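Ticket 553: Grasp success on bin picking drops after policy checkpoint change
Project: Temelell
Component: grasp evaluation, real-arm cell
Status: Resolved
Severity: Medium

Summary

The learned grasp policy (Rankin, checkpoint 61) scores well below checkpoint 60 on the real arm. In simulation the ranking is the other way round. The gap is too large to put down to run-to-run noise. Opened to find out whether the checkpoint is worse or the measurement is wrong.

Setup

Task is single-bin picking of painted blocks. The arm receives one grasp pose per attempt from the policy and executes it open loop after the pre-grasp point. An attempt counts as a success if the finger position reading stays above the empty-close threshold for the whole lift. Score is successes over attempts. No human labels are used in the score.

Both checkpoints ran on the same Harkia control build, the same calibration file and the same motion limits. The camera exposure is locked in the config.

Observed

Checkpoint 61 logs many failures of the type "empty close". On replay, the fingers close, the reading passes the threshold for a short time, then falls under it early in the lift. Checkpoint 60 logs fewer of these and more of the type "no plan found".

Failures with checkpoint 61 are not spread evenly over the bin. They cluster where the proposed grasp is close to the end of a block. Grasps near the middle of a block fail at the same rate for both checkpoints.

Checks

1. Camera to robot calibration. Re-ran the touch test on the bin floor and at the corners. Residuals are inside tolerance. Ruled out.

2. Bin position. The bin pose in the config was compared with a fresh measurement. No shift. The clamps were tight. Ruled out.

3. Finger zero. Re-homed the gripper and compared the closed reading with the stored value. It matched. Ruled out.

4. Depth noise on the floor. The bare metal gives bad depth returns where it reflects, mostly along the rear wall. Masked the affected pixels and replayed the logged images through both checkpoints. Proposed poses moved slightly for checkpoint 60 and hardly at all for checkpoint 61. Not the cause, but the mask was kept.

5. Block layout. Replayed the stored start images for each run. The runs for checkpoint 60 mostly start from scattered layouts. Many of the runs for checkpoint 61 start with blocks lying nearly end to end, with a small gap between them.

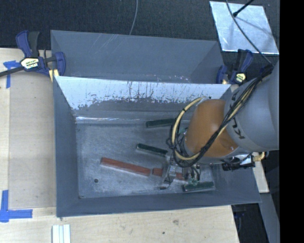 The layout difference comes from the reset routine. Between the two evaluations the Mernard reset script was updated, and the new version drops blocks from a lower height. They scatter less and stay closer to the line they were released on. The change is listed in the script's release notes but was not carried over to the evaluation log, so the two scores were compared as if the start conditions were equal.

With two blocks in line, the segmentation step sometimes merges them into one long object. The grasp is then placed at the center of the merged object, on or near the gap. The fingers close on the last few millimeters of one block and it rotates out during the lift. This matches the replay.

Simulation does not show the problem. It takes object masks from ground truth and never merges two blocks.

Retest

Rolled the reset script back to the old drop height. Ran both checkpoints again, alternating after every attempt so that drift in the cell would affect them equally. 992 attempts in total, split evenly. Checkpoint 61 now scores higher than checkpoint 60, in line with simulation. The empty-close cluster near block ends is gone for scattered layouts and still present for the in-line layouts that remain.

Resolution

The reported regression is an artifact of the start conditions. Checkpoint 61 stays the default. The earlier comparison has been marked invalid in the results table and should not be cited.

Changes made:
Reset script version is now written to the header of every evaluation log.
Evaluation refuses to compare two runs with different reset versions unless the override flag is set.
Depth mask for the rear wall added to the cell config.

Open items

The merge fault in segmentation is real and affects both checkpoints. Moved to its own ticket. A depth edge test across the gap was tried on stored images and splits most merged pairs, but it also splits single blocks when another block lies across them. Not enabled.

The success threshold should be checked at the end of the lift as well as during it. A block held by its end can pass the current test and still be lost on the transfer move. This was seen in 4 logged attempts, all counted as successes. Those scores have been left as they are until the new test is in place.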